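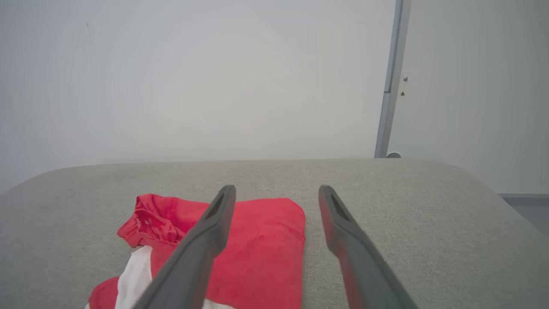
The red one, folded, on the grey seat

Red clothes still leaking colour after many washes, what to do?

posted by Skerkska

Hello all. I moved to a flat with hard water in February and since then I have trouble with red cotton. I have one red top and some red towels, and every time I wash them the water comes out pink. I already wash them separate from the other things. I use the 10 minute rinse and then a normal cool wash, and I dry them on a rack in the spare room.

My problem is now two problems. First, I have a light grey bench seat in that room where I sort the laundry, and I am afraid to put the red things on it when they are a little damp. Second, the red itself is getting dull, more like brick colour. I have read that vinegar fixes the dye, and other people write that salt fixes it, and my neighbour says both are old stories. Which one is right? I don't want to buy special products if a kitchen thing is enough.

Also, is the fabric of the seat possible to wash if the colour goes on it? The cover does not come off. 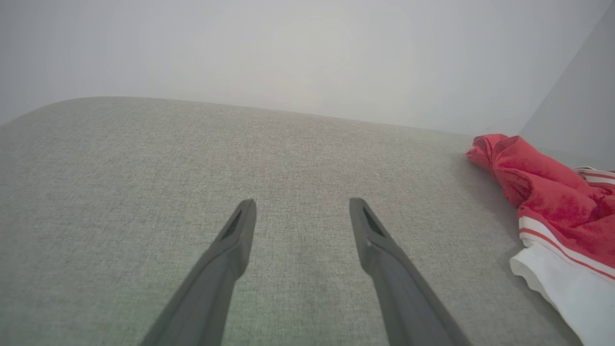 The seat fabric close up, light grey with small flecks

Thank you in advance for any help.

Heike Janssen

Your neighbour is right, I am sorry to say. Vinegar and salt are both used in dyeing, and I think this is where the idea comes from. Salt helps some dyes go into cotton while the dyeing is happening. Vinegar helps with dyes for wool and silk. But when the shirt is already made and sold, neither of them will lock the colour in. I tried the salt for a whole winter and the only result was that I bought a lot of salt.

What you see in the water is mostly extra dye which was never properly attached. It has to come out. You can make this go faster if you soak the red things alone in a bucket of lukewarm water with a little detergent, change the water, and repeat until it stays nearly clear. With my darkest towels this took a full afternoon. Please check the label before, and if the item is not only cotton, use cool water.

For the dull colour, look at your detergent. Many powders for white laundry contain bleach, and this is hard on red. Take a liquid for colours. With hard water you also need to use the dose for hard water which is printed on the pack, otherwise a grey film stays in the fabric and the red looks tired. Dry inside out and away from the window.

If the garment has any white parts, don't leave it wet in a heap. Spread it flat or hang it at once, so the red does not travel into the white.

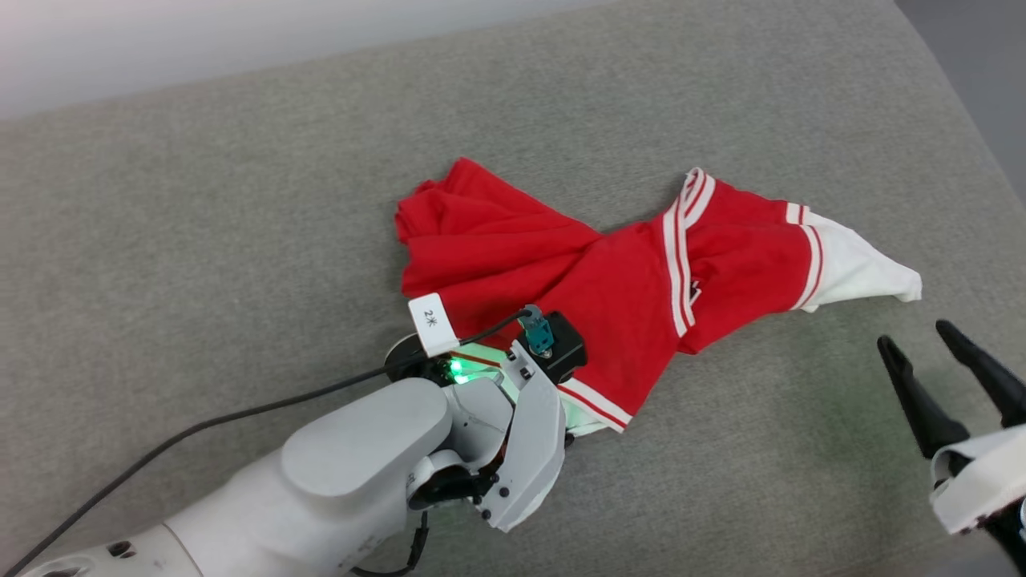
Red with white trim, the kind that should not lie wet in a heap

About the seat. Because the cover does not come off, I would not try to wash it. Put an old white towel on it and sort your clothes on top of that. If you get a pink mark, dab it with cold water and a white cloth, from the outside to the middle, and don't rub. Look for the cleaning code on the label under the seat first. If it says S, no water at all.

Kandberg

just use colour catcher sheets, I put two in every load and never had pink socks again. any brand is fine

Plosto

I agree with most of what Heike Janssen wrote, but I want to add one thing about the machine. If you fill the drum too much, the loose dye has nowhere to go and it settles back on the clothes. I fill it to roughly 70 percent for dark and red loads and I choose the extra rinse. The sheets are okay but they catch only the dye which is in the water. They don't help when two damp things touch each other on the rack.

For the grey upholstery I had good luck with a little dish soap in cold water, on an old chair. Test it at the back where it is not seen, and let it dry until the next day before you decide.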